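Buying an Outdoor Robot: Questions We Get About Budgets and Planning

Last updated October 2020

These are the questions people send us most often when they are thinking about a ground robot for road and site inspection. Most come from small public works departments, campus grounds crews and estate managers who have never bought anything like it before, and we were in the same boat not very long ago, so please don't feel shy about asking the simple ones. The answers were put together by Tyra Eklund and Doaa Zerouali, with a good deal of grumbling from Sølve Åberg in the workshop whenever they left out the spare parts.

Where do I start if I have no idea what I need?

Start with the route and leave the catalog closed for a while. Write down every stretch you'd like looked at, how often, and who does it now. Then walk it. Note the surface, the width, the curbs, where you could safely stop, and how far it is back to a power outlet. Customers are often surprised by how much this narrows things down – a machine meant for warehouse floors and a machine meant for a hilly access road are different purchases with different price tags. If your list is mostly paved road with walls or drains along it, you are looking at a wheeled machine with decent cameras, and you can probably skip the legs, the tracks and a fair number of the extras.

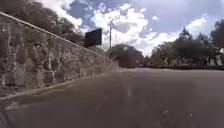
Open asphalt beside a stone retaining wall, from the robot's low viewpoint.

What does the base price include?

Usually the robot, one battery, one charger, a hand controller and a year of software. Please read that "one battery" twice. Torvik and Cerketti both quote this way, and so do we on the Warance, mostly out of habit in the trade. Ask for the quote to be split into lines so you can lay two of them side by side. Åsmund Myklebust, who handles our quotes, is glad to do this for anybody who asks, including people who then go and buy elsewhere (it happens, and we still like to hear how they got on).

What should I add on top of the base price?

A second battery and a transport case, nearly always. After that come training for two people, a set of wheels, mounting hardware, and whatever storage you'll need for the recordings. On the standard Warance road package, the extras we recommend for the first year come to $3,385. You can trim that if you already own a suitable case or have plenty of storage on your own servers. We wouldn't trim the training. If only one person can run the robot, it stays in the cupboard every time that person takes a vacation.

How long does delivery take?

Plan on 90 days from signed order to a robot you can use. The building part is shorter, but shipping, paperwork and the first setup visit all want their share. If your budget year closes in the spring and you need the machine delivered by May, talk to us in the winter, even if you haven't got approval yet. We can hold a build slot for 14 days without a deposit.

Is one camera enough, or should I budget for more?

It depends on what you want to bring home.
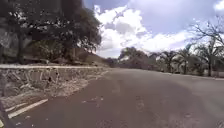

Camera money is best spent after you've decided who will read the pictures and what they will be looking for. A masonry inspector and a pavement crew can share one run along the same road and still want quite different things from it. On a curving stretch like this one, the wall crew will care about the rough stonework and mortar on the left, while the paving crew will go straight to the patched areas and the faded white markings. A wide forward view gives both of them a useful overview, and it's a sensible place to begin. If somebody needs to measure fine cracks, put a side camera on the budget and test it on your own wall before you commit. Bright sky and deep tree shade in the same view are hard on any camera, so ask the seller for sample footage from a spot that has both.

Should we rent first?

If you can, yes, and we say that knowing it costs us a sale now and then. A short rental tells you how your people take to the controller, how much footage they really look at, and whether the route on paper was the right one. Tamunoemi Adebisi runs our rental desk and will credit part of the fee toward a purchase. Flondura, our service partner, can also send an operator along for the first outing if you'd feel better with company.

How should I write this up for my budget request?

Keep purchase and running costs on separate pages. We have looked over 136 requests with customers by now, and the ones that get sent back tend to have everything rolled into a single figure. Put staff time in as well, both for driving the robot and for going through the recordings afterward – the second takes longer than you'd think, particularly in the first few months. Then add permits and traffic control if you'll be working on a road that stays open. Your road authority can tell you what applies, and it's well worth asking before you choose your dates.

What about repairs and insurance?

Wear on wheels and connectors is normal and comes out of your running costs. Damage from a collision or a fall is a separate matter, and you should ask your insurer whether the robot counts as mobile equipment under your current policy. Get the answer in writing. Our own service plan covers parts and labor at the workshop, with shipping paid one way.

Can you look over my route before I ask for a quote?

We'd love to. Send a map, a handful of photos taken close to the ground, and a line or two about what you hope to find out. Doaa reads them all and will write back with questions of her own.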